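## 7.4 Arm stops while holding a part

On the Hutum two-arm station the right arm may halt in mid-air with the gripper closed. The panel shows "grip hold". The usual cause is a carton lifted by one side, so that the contents shift and the wrist reads a load it did not expect.

**Caution:** The gripper stays closed during a grip hold. Do not pull the part free by hand.

1. Press Pause on the panel. Leave the emergency stop alone unless someone is at risk — it cuts power to the fingers and the part may drop.
2. Keep everyone at least 700 mm from both arms. The left arm can still move until Pause is confirmed.
3. Wait 3 seconds, then select Lower.

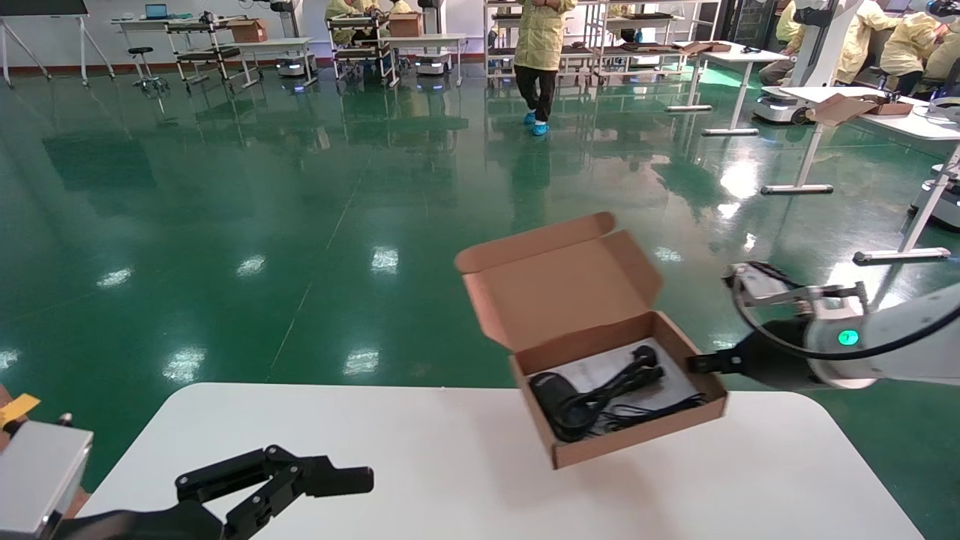
4. When the carton is resting on the table, select Open. The fingers open slowly.
5. Move the arm to Home and check the finger pads for wear or torn card.
6. Put loose cables and leaflets flat in the bottom of the carton before you try again.

**Note:** A green light on the wrist means that the arm has power. It does not mean that the fault has cleared.

If the hold comes back 3 times in one shift, stop using the station and tell Nazanin Kiani. Write down the load reading from the panel first, as it is lost at restart.

Section revised 5 Apr 2026, E. Nyarko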